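Draining, Rinsing and Other Things You Do Over the Sink

Filed under: Kitchen

Most bad dinners in my house can be traced back to water. Wet lettuce, wet rice, spinach that went into the lasagna like a bath sponge. I have cooked in the same narrow kitchen for 26 years and have only recently got the hang of getting water off food, so take what follows as the notes of a slow learner.

Pasta

Take a mugful of the cooking water before you drain. Put the mug in the colander while the pot is heating, so you can't pour without moving it. I have forgotten the mug more often than I have remembered it, and the colander trick is the only cure I've found.

Don't rinse pasta unless it's going into a cold salad. Give it a shake, leave it slightly damp and get it into the sauce. Pasta left to sit in the colander while you look for the cheese becomes one large pasta.

Rice

Rinse long-grain rice in a bowl. Fill, swish with your hand, pour off through a strainer, repeat until the water is cloudy and no longer looks like milk. Waiting for it to run perfectly clear is a hobby. Then let it drip for ten minutes and cut the cooking water by a tablespoon or so to make up for what's still clinging to the grains.

Tap the side of the strainer with the heel of your hand. Shaking it up and down puts rice on the floor, where you will find it until spring.

Canned beans

Tip them out, rinse under cold water until the foam stops, done. If they're going into chili, skip the rinse and use the liquid too. Chickpeas for roasting want a proper drying: roll them in a dish towel and accept that a few skins will come off. Some people take every skin off by hand. I wish them well.

Lettuce and other leaves

I owned a Tovov salad spinner with a pull cord. The cord snapped in its second November, and the bowl has been a perfectly good popcorn bowl ever since. What I do now is fill the biggest bowl I have with cold water, drop the leaves in, leave them alone for five minutes and lift them out with my hands. Lift them – if you pour the lot into a colander, you pour the grit right back over the top.

After that, a clean pillowcase. Leaves in, twist the neck, step outside and swing it like you mean it. The neighbors get used to it.

Leeks need the same treatment, sliced first, and then again. There is always more sand in a leek.

Frozen spinach

Thaw it in a strainer over a bowl in the fridge overnight. In the morning, squeeze it by the handful. When you think you've finished, squeeze it again. A potato ricer does this beautifully, and it gives the ricer something to do outside the holidays.

Yogurt

Plain yogurt left to drain overnight turns into something close to cream cheese, for the price of plain yogurt. Line a fine strainer with a coffee filter or a square of old cotton, set it over a deep bowl, add a good pinch of salt and cover it with a plate. Check that the bottom of the strainer isn't sitting in the whey. Mine sat in the whey for years and I blamed the yogurt.

The whey can go in bread or soup. It can also go down the drain, whatever the internet says about you.

Looking after the strainer

A fine mesh strainer lasts for ages if you wash it right away, and about a week if you don't. Dried starch sets in the holes like grout. Rinse from the back, so the water pushes the bits out the way they came in. If it has already dried on, soak it in hot water with a spoonful of baking soda and then go at it with an old toothbrush. Mark the handle of that toothbrush clearly.

Sponges are useless on mesh. They shred, and then you're picking out starch and sponge.

If the rim has a fold in it, stand the strainer upright to dry, or it will dribble into the cupboard hours later. And don't bang it on the edge of the sink to empty it. That's how my Dorix went egg-shaped, and an egg-shaped strainer will not sit on anything.

Buying one

You need 2 strainers at most: a big one for rice and beans, and a little one for tea, powdered sugar and the lumps you would like to deny were ever in the gravy. Look for a rim that feels solid and hooks that reach across your widest bowl. Take the bowl's measurement with you to the store. I once came home with a Zerar that fell straight into every bowl I own, with great dignity, like a ship going down.

Putting it away

Nest the metal things, biggest on the outside, and keep them near the sink. A rigid tray underneath catches the drips and slides out for wiping. Don't stack anything heavy inside mesh, and no knives or graters, which will find a way through by Sunday. A light bowl is fine. 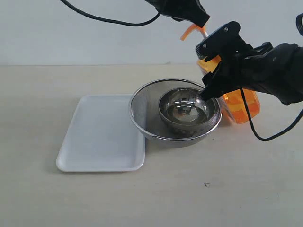 Reader comments

Ghanem: Agree on nearly everything, but the coffee filter for yogurt drives me up the wall. It sticks, it tears, and you end up peeling paper off your breakfast. A thin cotton napkin, wetted and wrung out first, lets go of the yogurt in one piece and goes in the wash with the towels. Also, you left out eggplant. Salt the slices, half an hour in the colander, and press them under a plate with a can on top.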